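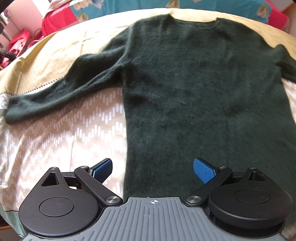
Chapter 2
Fibers and Their Surfaces

Every textile begins with a fiber, and the fiber decides many things before the yarn is made. A smooth, long fiber gives a cloth that reflects light and feels cool on the skin. A hairy fiber keeps small pockets of air, and for this reason it feels warm. The dark green sweater at the start of this chapter has such a hairy surface, with fibers standing free from the knit and small flecks of lint resting on them. The student should learn to look at a surface like this one before reading any label.

In this chapter we study two groups of fibers, the natural and the manufactured. We follow the order proposed by Helmut Kohlhase in his lectures, which begins with the length of the fiber and only later comes to its chemistry. Section 2.1 explains staple and filament. Section 2.2 treats crimp, luster and the forming of pills.

Before you continue, collect small pieces of yarn from old clothes at home. Pull one fiber from each, lay it on white paper and measure it in millimeters. Keep the results, as they are needed for the exercises of Section 2.2.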